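The arm on the counter, and how I got it straight again

June, after supper

I have been meaning to write up this week with the Hemwood kitchen cell properly, and the kettle is on, so I have no excuse. It is a simulated cell, mind you, every bit of it rendered, but it needs looking after as much as any real bench I ever had at Ovden, and it sulks in much the same ways.

The trouble was the home pose. Ever since I loaded the new worktop (the brown marbled one, which I do love) the arm had been stopping 400 millimetres above the stone when it ought to come right down over the food. I had measured from the old table and never changed the base height, silly me. So I sat down at nine this morning, corrected the base offset, reset all the joints and sent it home again, and then had a good long look at the wrist to see that it hung as it should, with the fingers pointing straight down and the tips close together.
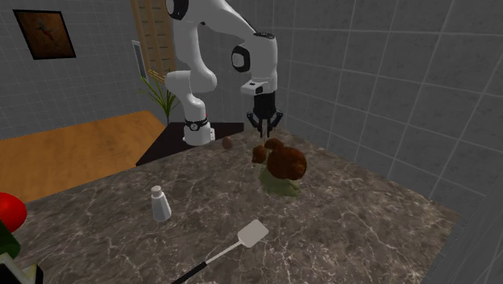
The wrist view

After lunch I moved on to the camera that looks down past the gripper. I had been dreading this one. The mounting angle lives in a separate file on line 646, and last time I touched it I lost a whole evening - and most of my good temper - to one missing minus sign. What I want is both black fingers coming in from the bottom, plenty of stone ahead of them, and the food somewhere I can line the pads up with it. I nudged the tilt, reloaded, nudged it back a hair, and left it there. The right pad comes up across the largest of the brown pieces in this view, so that is the finger I shall watch when I set the closing width. 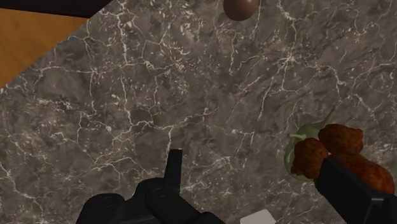 Abernathy

I saved the settings as run 1261 and wrote the old base height on the inside cover of this book, in case I want the other table back. Still to do: the finger friction, which I copied over from the Gekisthorpe cell and don't altogether trust, and a slower approach for that last little bit above the counter. I shall start on the friction tomorrow with a fresh pot of tea.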